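Household chore robots

Household chore robots are machines meant to take over the everyday work of a home, such as tidying, wiping, folding, loading the dishwasher and putting the shopping away. The term usually leaves out machines built for a single job, like the robot vacuum and the robot mower, which have been at home in ordinary houses for years and do their one task well enough that people give them pet names. It covers the more hopeful kind, with an arm or two and some sort of hand, that would walk or roll up to whatever needs doing and simply get on with it. Whether such machines can do household chores yet is a question with a rather patchy answer, and it depends a good deal on which chore you mean and how patient you are.

Background

Factories got there first. A robot arm on a shop floor can do the same weld or the same lift all day long, and it can do so because everything around it has been arranged for its comfort: the parts arrive in the same place, facing the same way, under the same lights. A kitchen is a much less considerate place. Things get left where someone last needed them, the drawer sticks, and a bag of rice has a different shape every time you look at it. A good part of the work in this field over the years has gone into coping with that plain, friendly untidiness that people hardly notice in their own homes.

State of the chores

Carrying and putting away is the best developed of the general chores. Machines can now pick up many firm objects from a clear surface and set them down somewhere else, and they do it with fair reliability as long as the objects are well spaced and not too heavy. Trirkonis, a maker of small arms for workshops and homes, ran a tidying trial in May with its Tasteo arm, in which the machine was given 952 separate objects to put away and managed the first attempt on most of the boxes, tins and bottles. Keys, loose papers and a wet dishcloth gave it far more trouble.

Laundry is slower going. Folding a towel is within reach, and there is something very pleasant about watching it done, but a load that a person would fold in six minutes can take a machine up to 49, and a fitted sheet is still a fitted sheet. Dishes sit somewhere in between. Plates and mugs go into the rack nicely, while glassware and greasy pans are often left for the people of the house. Cooking, apart from stirring and pouring, is mostly a matter for demonstrations.

On the shop floor the picture is brighter, because the chores there can be narrowed down. Goel, a packing firm, uses arms to fill cartons on 17 of its benches, with a worker nearby to straighten out whatever has tipped over. The engineer Anju Kushwaha, who wrote the Plitside handbook on home and bench robots, suggests judging any such machine by how often somebody has to get up and help it, a measure that anyone who has shared a house with a robot vacuum will understand at once.

Grasping

Grasping is the part of a chore that looks easiest and takes up a surprising share of the effort. Before a machine can put anything away it has to settle on where to take hold, line up its fingers, close them firmly enough to lift and gently enough not to crush, and then notice if the thing has started to slip. A plastic bottle lying on its side makes a good everyday case, with its rounded body and smooth printed surface, and a two-fingered gripper has to come down with one finger on either side of it. The gap on one side may well be wider than on the other, as it is with the sunflower-printed bottle shown, and if the fingers close like that, the nearer one can touch first and nudge the bottle along or set it rolling. Some systems shift the hand over before closing, and others let the bottle be pushed until both fingers meet it. A label can help too, since a barcode on the upper side gives the machine something to recognize, though knowing what a thing is and knowing how to hold it are still handled separately in many designs.
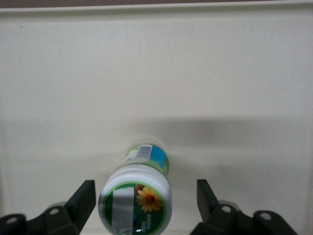
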